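Report on a Visit to the Demonstration Teaching Center, Imbridge

Submitted to the Hettiarachchi Fund for Technical Education by Rohani Subramaniam, Program Officer

1. Purpose of the visit

The Fund has received two requests in the past year for support of courses in which trainees learn to teach robots by demonstration. The Imbridge center has offered such a course since last spring, and its director, Roald Sjögren, invited the Fund to attend the open day held there in May. The visit was made to see the teaching at first hand and to learn what equipment and floor space a similar course at Tovuvham would need.

2. The site

The center occupies the ground floor of a former textile school built in 1962. The main hall has kept its high windows and its original floor, which was reinforced before the heavier arms were brought in. Visitors were received at 9:30 a.m. and divided into parties of 17. Each party was given a short safety talk and a badge, and was asked to stay behind the yellow line whenever an arm was powered.

Parking is limited. Members of the Fund who travel to Imbridge in future are advised to take the train and walk from the north exit.

3. Teaching by hand

The first station showed the oldest of the methods in use. The trainee takes hold of the arm near the wrist, presses a release button, and leads it through the task while the controller records the position of every joint. Our party watched a trainee lead an arm through the loading of a small parts tray. The replay followed the same path at half speed and set down the last part slightly crooked. The trainee recorded the final movement again, and the second replay was accepted by the instructor.

Mr. Sjögren explained that the method suits fixed work, where the parts always arrive in the same place. It is taught first because trainees learn quickly how much unneeded motion they put into a simple action.

4. Remote control

The second station used a pair of arms driven from a seated console in the next room. The operator works with two hand controls and sees the task on a screen. Three visitors were allowed to try it under supervision. The writer was one of them, and needed several attempts to place a peg in its hole. There is no sense of touch through the controls, and one tends to press too hard.

The center uses a software package called Troleo to store and label the recordings. Instructors spoke well of the labeling screens but found the export function slow - a complaint the Fund has also heard from Tovuvham.

5. Hand-held grippers

The third part of the program dealt with demonstrations made with no arm present at all. A person holds a gripper fitted with a camera and carries out the task directly, and the recording is later used to train the robot. This allows the work to be done in ordinary rooms, with household goods. Kitchen tasks make up most of this part of the course, and sorting and serving fruit is the first exercise assigned. Trainees are expected to vary the starting layout between recordings and to keep both gripper fingers in view as they approach an object.

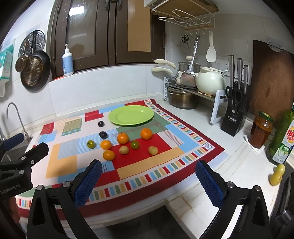 The collection target for each class is 3000 accepted recordings, shared among the trainees. A recording may be rejected for a hurried grasp, for a hand passing in front of the lens, or for a task that ends before the object has been released. Mr. Sjögren considers the review sessions, in which trainees judge one another's recordings, to be the most useful hours of the course. The writer sat in on one of these and found the discussion careful and well led, although the room was too small for the number present.

6. Observations for the Fund

The course lasts 4 weeks. Remote control takes up the largest share of the equipment budget, and the consoles stood idle for part of the afternoon. A course at Tovuvham could reasonably begin with hand guiding and hand-held grippers and add a console in its second year, if enrollment allows.

Storage for recordings should be settled before the first class is admitted. Imbridge did not do so, and early material had to be moved twice.

The center has agreed to send its course outline and its list of rejection reasons. Both will be passed to the Tovuvham staff when they arrive, and a reply to the two pending requests should wait until the staff have had time to read them.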